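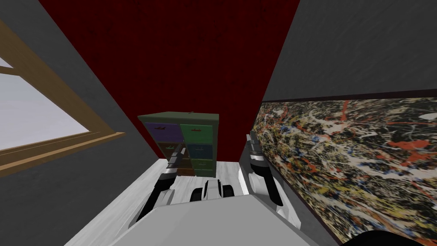

Simulation Laboratory Diary – Drawer Task, Fault Entry

Jul 12, 2019
Entry made by Huia Brunton, duty engineer, Warholm

The morning session was opened in the usual way, with the Cuveleck simulator started from a clean state and the dresser room loaded as the first task. The programme for the session was a set of drawer openings with the two-armed robot, using the controller build delivered by the Quintana team. The purpose was to confirm that the build could be passed for use on the physical machine. It has not been passed, and the reasons are set down in this entry.

The first runs gave no cause for concern. The robot approached the dresser, the left arm took the purple drawer by its handle, and the drawer was opened and closed within the force limit. The right arm was commanded to hold its place at the side during these runs and did so. I recorded them as satisfactory and moved on to the lower left drawer, for which the base has to stand a little further back and the left arm has to reach down.

On run 532 the left gripper closed on the handle of the lower drawer and the pull began normally. Part way through the pull the drawer stopped moving. The controller should have noted the rise in force, released the handle and backed away. It continued to pull. The recorded force at the wrist climbed past the limit and stayed there for 5 seconds, after which the handle slipped out of the fingers and the arm swung upward without any slowing. At the same time the right arm left its hold position and moved toward the side wall. The fingers touched the painting that hangs there before the operator stop was pressed.

The stop was pressed by me. The automatic stop did not act at any point. I wish that to be stated plainly, as the first summary sent to the Quintana team described the event as a drawer fault, and the drawer is the lesser part of it.

I then repeated the run from the same saved state. The result was the same in every respect, including the movement of the right arm. Two further runs from a fresh state, with the base moved slightly to the left, were completed without incident. The fault therefore depends on where the base is standing when the pull begins.

Anselmo Godoy joined the session at this stage and we went through the logs together. The findings before lunch were as follows.

The drawer stopped because its runner had been given the wrong travel in the room file. It had been set to end well short of the proper length. This is an error in the furniture and would be simple to correct. I have asked that it be left as it is for the present, because a drawer that jams is a fair test and the controller ought to cope with one.

The force limit was not applied because the reading from the left wrist was being dropped. The safety monitor, Haris, expects a reading on every cycle. When a reading is missing it keeps the last good value and carries on. In this run the last good value was taken before the jam and was well under the limit, so the monitor had no reason to act. It reported the arm as healthy throughout. A message reading "wrist value held" was written to the log 3000 times and was not passed to the operator screen.

The movement of the right arm took longer to explain. Anselmo's view, with which I agree, is that the balance routine saw the base being dragged toward the dresser and tried to offset this by shifting the right arm outward. The routine has no knowledge of the walls. It is meant to be switched off whenever an arm is ordered to hold, and the order had been given, but the new build reads that order only at the start of a task and not again when the target drawer is changed. I had changed the target without closing the task. The operating notes allow this.

After lunch we held a call with the Quintana team. They accepted the point about the dropped readings and asked for the complete logs, which were sent during the call. They were less ready to accept the point about the right arm and suggested that the operator should close the task between drawers. I replied that this may be adopted as a temporary measure, and that it does not remove the fault. A person standing where that painting hangs would have been struck. The matter was left there, with a written answer to come.

The following has been put in place from this afternoon.

The build is withdrawn from the approved list and is not to be loaded on the physical robot under any circumstances.

The earlier build, approved last November, remains in use. Anselmo has checked that it reads the hold order on each change of target. He has yet to check how it treats a missing wrist reading, and until he has done so the physical robot is limited to free movement, with no pulling or lifting.

The monitor is to be changed so that a missing reading stops both arms. I had hoped to allow a short grace period – the wrist sensor model does miss the odd cycle in ordinary work – but we could not agree on its length and have left it at none. This will make for a good many needless stops next week, and operators are asked to record each of them.

All staff are to close the task before changing the target drawer.

I have also asked for the earlier logs to be searched for the same message. Anselmo began this before he left and had already found it in two runs that I signed as satisfactory this morning, both on the purple drawer. No harm followed, as the drawer moved freely, but the force figures for those runs cannot be relied upon. I have struck them from the results and initialled the change.

The saved state from run 532 is stored with the session files and must not be overwritten. Simulator shut down, logs copied, stop button tested again before closing.

H. Brunton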